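Subject: Re: [storecupboard] Shelving for the back room, and what goes where
From: Jiahui Ren
To: storecupboard list

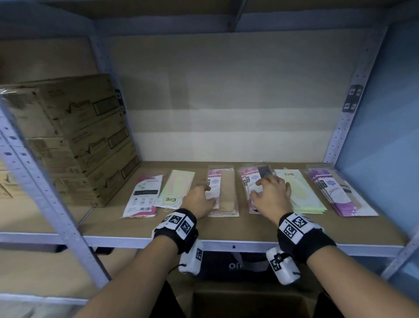

Hello all, and thanks to Cuiping for getting the ball rolling on this (her message is quoted further down for anyone who missed it).

I'm very much in favour of the perforated steel uprights. We've had them in the Molska stockroom for two years and I've moved the shelves more times than I can remember, mostly because I changed my mind about the shampoo! All you need is a rubber mallet and someone patient on the other end of the beam. Do get the brown board for the shelves though, the wire ones are a pain with anything small, it all tips over or gets a corner stuck.

On laying things flat or standing them up, I'm a flat person. Packets go in a single row along the front edge where you can read them, and boxes get stacked at one end, three high at most (Rexona cartons are fine like that, the heavier stuff I'd keep lower down). I used to stand packets up like books and every time somebody took one out the rest slid over. Flat does eat up space, I admit, and if you've got a lot of different lines you may want an extra shelf and less height between them.

> Cuiping Xue wrote:
> We've finally got the go-ahead for new shelves at Uston, hurrah.
> The wall will take a bay nearly 600 cm long and we can go
> 500 mm deep. Two questions. Is it worth paying extra for side
> panels? And do people take the film off cartons when they come
> in, or leave it on until they're needed? Xuelian says off, I say
> on, we are not speaking (joking, mostly).

Side panels: yes on the ends, otherwise small packets go over the side and you find them at stocktaking. I wouldn't bother between bays. A back board is worth having too if your wall is as lumpy as ours.

Film: sorry Xuelian, I'm with Cuiping. I slit it at one end and leave the rest on, and then the stack holds together while you work down it. The only thing I'm fussy about is having the printed side facing out.

Does anyone still have the Karras price list from September? Oi-ling had a copy but I think it went with the old laptop. Yichen, if you're reading, I still have your mallet.

Jiahui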